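MEDIA RELEASE — for immediate use

Plesby Lookout spur track closed until further notice, new lower loop opens
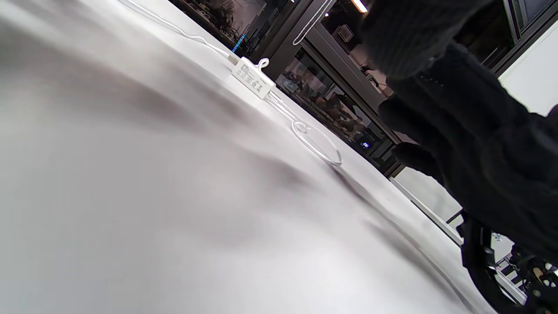

11/3/20 — The Gouveia Trails Society has closed the unofficial spur to Plesby Lookout, effective today. The closure covers everything above the creek crossing, including the flat rock shelf and the two informal scrambles on the north side. The main Tasach Valley track stays open its full length. Dogs on leash as before.

The spur was never a built track. It started as a faint line through the ferns and for years only a handful of locals used it. That changed. Our October survey recorded 309 people leaving the main track at the bend in a single long weekend, most of them heading up in wet conditions. The line is now more than four metres wide in spots. Roots exposed, soil gone down to the clay, and two of the older trees at the top are leaning toward the gully.

There's also the matter of fires and paint. Crews found 14 fire rings on or near the shelf and graffiti on the rock face behind it. Some of the paint has come off. Some won't — the stone is soft and scrubbing it harder takes the lichen and the surface along with it. We've stopped trying on that section and will get advice before doing any more.

What's closed:
- the spur from the creek crossing to the lookout
- the shelf and both scrambles
- the old campsite below the shelf (no overnight use, permits already issued will be refunded)

What's open:
- Tasach Valley track, both directions
- Jemer carpark and toilets
- the new lower loop, see below

The Jemer Loop opens to walkers at the same time. It is 16 minutes from the carpark for most people at an easy pace and comes out at a viewing area over the same stretch of valley. Not as high as Plesby, we know. The grade is gentle, the surface is packed gravel and there are benches at the halfway point and the end. Strollers should manage it in dry weather. A honour box for donations is at the trailhead, coins and notes both fine.

Brush has been laid across the bottom of the spur and signs are up at the bend and the creek. Please don't move the brush. It is there to catch leaf litter and slow the runoff so seedlings get a start. Replanting begins once the ground has settled, 484 seedlings in the first round, all grown from seed collected in the valley. Mostly ferns and groundcover, with some understorey shrubs along the steeper bit.

We are asking hiking clubs, guidebook authors and anyone running a walking website to take the spur off their maps and route notes. Same goes for geotagged photos of the shelf, if you're willing. Several sites have allready done so and we thank them.

The society will review the closure after two full growing seasons. Reopening isn't guarenteed. If the slope holds and the plants take, one option is a single built track with a fenced platform short of the shelf. Another is leaving it alone for good. Comments from the public are welcome in writing ahead of the review, dates to be posted on the notice board at Jemer carpark.

Track conditions and any storm closures will be posted on the same board.

— ends —

Last updated: day of release

Contact: Gouveia Trails Society media desk | © Gouveia Trails Society | Back to top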